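Sornuvstead Young Carers Project
Progress report to the Goicoechea Fund, second period
Prepared by Ernő Jakab 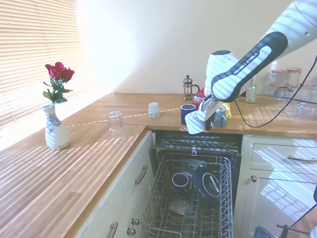
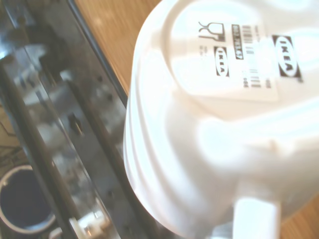
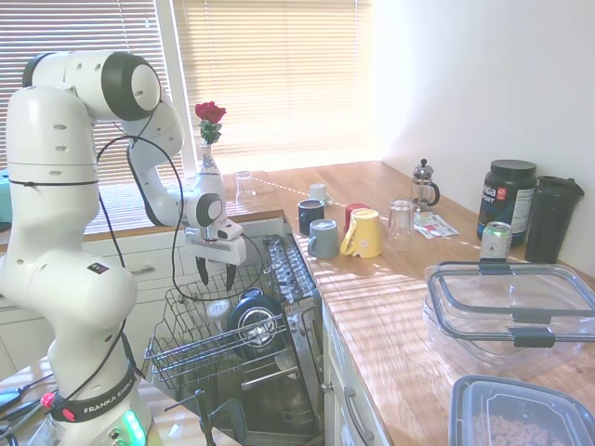 Page last changed: September, 11:30

We now support 31 children who care for a parent or a sibling. In this period 11 of them were sent to us by schools, mostly in Stasthorpe. Two families stopped the visits - both moved away.

The school staff training is behind the plan. We ask to move 30 hours of it to the next period, inside the same budget.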